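What I Learned Working Next to the Picking Arms: Tips for Your Bench at Work (and a Few for Home)
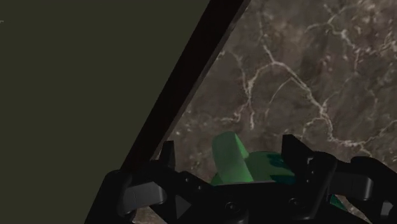
Reading time: 3 min | 772 readers saved this page

I've been on the packing bench at Brellbridge long enough to remember when every piece went into its tray by hand, mine mostly. Then in May we got 2 arms, and my job changed more than my pay slip did! A few of you wrote in asking what it's like and whether I have any tips, so here goes, in no particular order.

Look at the pads first. A gripper doesn't have fingertips, it has pads, and on a black gripper with light gray pads like the one up top you can spot grime quickly, if you bother to look. I wipe ours with a barely damp lint-free cloth before the shift and again after lunch. No spray straight onto the pads, ever (I did that once and had a very slippery morning). And please stop the arm properly before your hand goes anywhere near it. The pause on the screen doesn't count at our place, so ask what counts at yours.

Think about the shape before you blame the machine. Something tall on one side and low on the other, like that bright green piece, is a pain to hold at first. My old habit was to grab such a thing by whatever stuck out. Now I try it with two flat rulers, one in each hand, and squeeze gently. If it twists between the rulers, I turn it and try again, and then I set the pieces in the tray facing the way that worked. Takes a minute and saves me a lot of bending down to the floor.

Keep a scrap notebook. Ours hangs on a string by the bench. Every time an arm stops I write what piece it was, which way it sat and what I did about it. Valbona Karagiannis on the late shift laughed at me for a week, and now her handwriting fills more pages than mine. When the Prendia people come in for service we just hand it over.

Mind your shoulders, but mind your eyes too. I used to go home with sore wrists. Now the wrists are fine and it's my neck and eyes that complain, from watching. I put a kitchen timer on the shelf and when it goes I look out the loading door at something far away, then walk to the far end and back. A cheap rubber mat under your feet helps as well, you stand stiller than you think when you're minding a machine.

Don't let your hands forget. This is the one I feel strongly about. We still pack the Catacutan orders by hand and I fight for my turn! If you only ever clear jams you lose the feel for how heavy a thing should be, and you stop catching the bad ones. Ask your lead to rotate people. Renato Toledo, who runs our bench, moaned about the extra line on the schedule and then did it anyway.

Ask for the training early. There were a couple of places on the first course and I nearly didn't put my name down, figuring it was for the young ones. Silly of me. It was mostly buttons and common sense, and I'm the one they call over now. If you're nervous, ask whether they can show you on a simulation first, where you can drop as many pieces as you like and no one has to sweep up.

Ask about the hours too, while you're at it. The day the bench did 3,444 pieces there was cake, which was lovely, but I'd have liked someone to tell us sooner what would happen with the Saturday overtime. (It went. I miss the money, I don't miss the alarm clock.) My sister's place at Wirnholm had everybody sit down together before the machines came and I think that's the better way to do it.

And one for home: the two-ruler trick works on anything awkward you have to glue. Find the spot where it doesn't twist, mark it with a bit of masking tape, put your clamps there. Slip a piece of old mouse pad under each jaw so you don't dent the thing. I fixed a drawer knob and the arm of a garden chair that way.

If you've got arms or any other machines coming in at your work, write and tell me how it's going. I'm collecting tips for labeling trays next, and mine are all peeling off.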